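Step 4: Packing the wardrobe boxes

I've packed more of these Plesard wardrobe boxes than I'd like to admit (my own three moves, plus my brother's), so I'll tell you how I do it and you can skip whatever you already know.

1. Lay the box flat with the printed side down and pop it open. The bottom flaps go short ones first, then long.

2. Run 2 strips of tape along the seam and one across each end. I use the Kadlec tape from the starter kit, but any decent packing tape works fine.

3. Stand the box up and drop the metal bar into the notches. Push until you feel it seat on both sides!

Caution: don't hang anything before the bar is all the way in. I did that once with winter coats and had to start the whole box over.

4. Hang the heavy things in the middle and the light things toward the ends. Leave enough room to slide a flat hand between the hangers.

5. Shoes and bags can go in the bottom, but keep books out of there. The box gets miserable to carry.

Note: the Tono small box is the one for folded clothes. It's cheaper, it stacks better, and you can lift it by yourself.
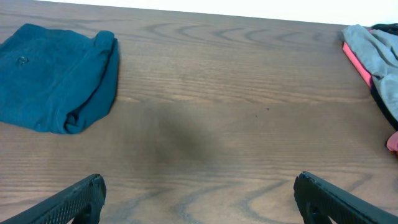 6. Close the top, tape it once, and write the room on two sides (the top is no use once they're stacked).

7. Copy the box number onto your Kultau inventory sheet. Mine for the last move was 548, and yes, I lost the sheet for a day, so take a picture of yours with your phone.

If the bar is missing from your kit, call the depot and ask for Bautista Insaurralde. He'll put one aside for pickup. Go on to Step 5 for mirrors and lamps.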